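What 11 Households Do With a Nearly Empty Bottle
Student project report, Household Economics and Waste
Stavros Lazarević

Background

My original topic was the global supply chain of palm oil. My supervisor read the proposal, asked how many continents I planned to visit, and suggested I look at something within walking distance. I picked the last bit of soap in the bottle.

There is a moment when a pump stops working and there is clearly still soap inside. Some people add water. Some people stand the bottle on its head. Some people put it in the trash and open a new one, and my grandmother has views about them. I wanted to know how much soap is left at that moment and what people do next.

Method

I recruited 11 households in Panance, mostly by asking neighbors who could not easily avoid me on the stairs. Each got a short diary form and an empty bag. Whenever they were finished with a bottle of hand soap, shampoo or dish liquid, they were to write down why they considered it finished and put it in the bag. I collected the bags, weighed each bottle, rinsed it, dried it on my windowsill and weighed it again. The difference was counted as leftover product.

The kitchen scale belonged to my roommate, who has asked me to mention that he would like it back.

I left out bars of soap, which do not have this problem, and toothpaste, which deserves its own report by someone with more patience.
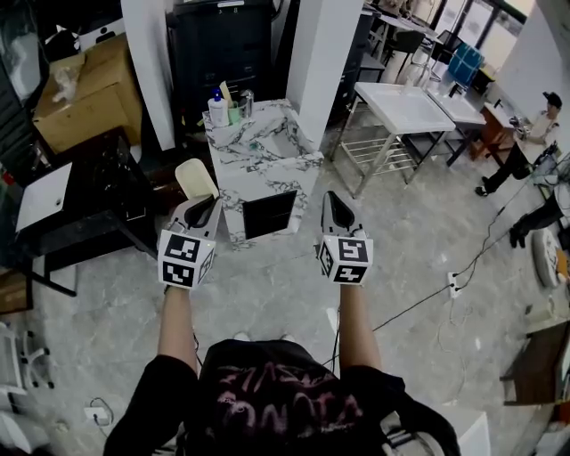 Panance, October

The first bags came back in worse shape than I expected. Four households had rinsed the bottles before handing them over, out of politeness, which removed the thing I was trying to measure. I kept their diaries and dropped their bottles. One family returned a bag with a note saying they had not finished anything yet and was I all right for money.

What was left was still useful. Pump bottles held more leftover product than squeeze bottles in every household that used both. The worst was a 500 ml pump bottle of Plumalora hand soap whose tube stopped well short of the bottom. The 400 ml squeeze bottle from Golob did much better, mainly because people were willing to stand it upside down and hit it.

The diaries were the best part. "Finished" turned out to mean several things: the pump spat air, the soap ran thin after the second watering, a new bottle had been bought and looked nicer. One person wrote "guests coming" and nothing else.

Problems

People who know they are being studied become very thrifty. Two participants told me they had never diluted soap before and were only doing it for science. I asked them to stop, and I am not sure they did.

I also had no good way to treat refills. The store in Mernura sells soap by weight, and one household had been topping up the same bottle for so long that it was never finished in any sense I could enter into a table. I recorded it as "ongoing."

Next steps

If I repeat this, I will write DO NOT RINSE on the bag itself in large letters. I would also like to cut the pump tubes open and compare their length with the depth of the bottle. My supervisor has approved this provided I buy my own scissors.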